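### 3.2 Sample and household interviews

The survey covered families who had left the Haslinger reception center and moved into rented housing in either Skelton or Kirkia. We worked from the exit register kept at the center. A family was eligible if it had at least one adult who held a residence permit, had lived at the new address for three months or more, and had not moved between the two towns. The register listed 190 eligible families. We reached and interviewed 128 of them.

Most of the losses came from out-of-date phone numbers. Refusals were less common, and in Kirkia they came mainly from single men sharing an apartment, who told us they did not think of themselves as a household. We return to this point in Section 5, since it bears on how support is paid out as well as on who answers surveys.

Interviews were held in the home where possible. They lasted about an hour and were carried out in the language the family chose. Two interviewers went to each visit, one to ask the questions and one to write. No audio was kept. Adults were asked about their income, rent, debts and work since leaving the center, and then about the first weeks in the new home: what they had on arrival, what they bought, what they were given, and what they went without.

### 3.3 Settling-in support in the two towns

The two towns handle the first weeks differently. Skelton pays a settling-in grant of 1,000 in local currency for each household, whatever its size, and leaves the spending to the family. Kirkia gives goods. Families there receive bedding, a table, chairs and a set of kitchen items through Fliltine, which holds the contract for the town. A smaller cash amount follows once the lease has been registered.

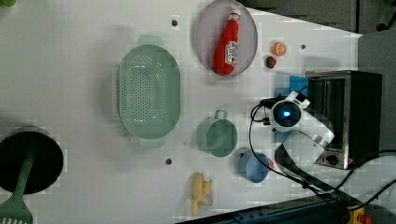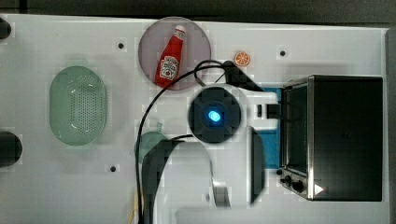
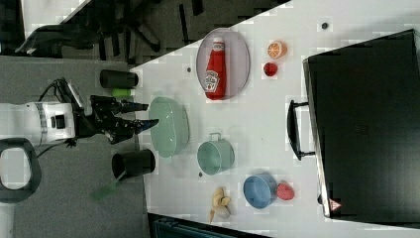
*Figure 2. White tabletop with kitchen items, three views from above.*

Families in Kirkia usually had their goods within a week of moving in. In Skelton the grant took longer. The office there will not release money until a bank account has been opened, and banks often asked for papers that the family had already handed over for the permit. Twenty-six of the Skelton households said they had borrowed from relatives or from people they met at Haslinger while they waited. Most of these loans were small and had been paid back by the time of the interview, but a few had not, and those families were also the ones most likely to be behind on rent.

When asked which form of help they would have preferred, respondents in both towns leaned toward cash. The reasons differed. In Skelton, families said that money let them put the deposit first and live with very little furniture for a while. In Kirkia, the complaint was more often that the goods did not fit the household. A couple with no children and a family of seven were given the same set of pots. Several families had received a second item they already owned and had sold one or passed it on.

There was a group in Kirkia who said they were glad to have been given goods. These were mostly older people and women on their own with small children – those for whom a trip to the stores meant a long bus ride with no one to help carry. The survey is too small to say how common this view is.

### 3.4 Coding and limits

Open answers were translated into English and coded by two readers working apart. Differences were settled in discussion, and a third reader, Venkatesh Unnithan, decided the cases that stayed open. The code list was fixed in February and was not changed after that. The data set used in this paper was closed on March 10, 2018, and interviews held later are not part of it.

Three limits should be kept in mind. The sample leaves out families who moved away from both towns, and these may have had the hardest time finding housing. Answers about the first weeks rely on memory, in some cases over more than a year. And the two towns differ in more than their support rules: rents are higher in Skelton, and there is more day work to be had there. For this reason we compare families within each town before comparing the towns with each other, and we report the second comparison without any claim about cause.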